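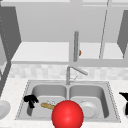

Ye-rin Myung once told a room full of first-year apprentices that a rule nobody can test is only a wish, and that she had spent a good part of her working life turning wishes into rules. I have borrowed her remark for the start of this chapter, with her blessing, as it does most of my arguing for me.

# Chapter 8: Contact, Clearance and the Household Rulebook

Kitchens are wonderfully awkward places to write rules for. A factory cell has a fence, a gate and a person whose name is on the gate. A sink has dishes in it, left there by whoever had breakfast, and the arm that comes to tidy them must reach past a faucet and down between hard walls without touching what it shouldn't. So we begin in simulation, where a kitchen can be rebuilt in a moment and a knocked bowl costs us nothing but a line in the log.

In the pages ahead we'll follow the Skekum code of practice, a modest document of nearly 60 clauses that I have grown fond of over the years (you may too, given time!). We'll set it beside the Jerkham checklist, which is shorter and a good deal grumpier, and see where the 2 disagree. Their biggest quarrel is over the end-effector. Skekum lets you stand in a plain sphere for the real tool during early trials – it's easy to see and easy to compute – while Jerkham wants the true shape from the first run. Both have a point, and I'll try to be fair to each.

## Before you start

Have your notes from Chapter 7 handy, particularly the section on clearance. You should be comfortable with:

- the difference between intended and incidental contact
- writing a stop condition that another person can check
- recording a failed run as carefully as a good one

If that last item makes you groan, have a look at the Yáñez worksheet at the back of the book before going any further. It takes an evening and a pot of tea, and we'll be leaning on it from section 8.2 onward.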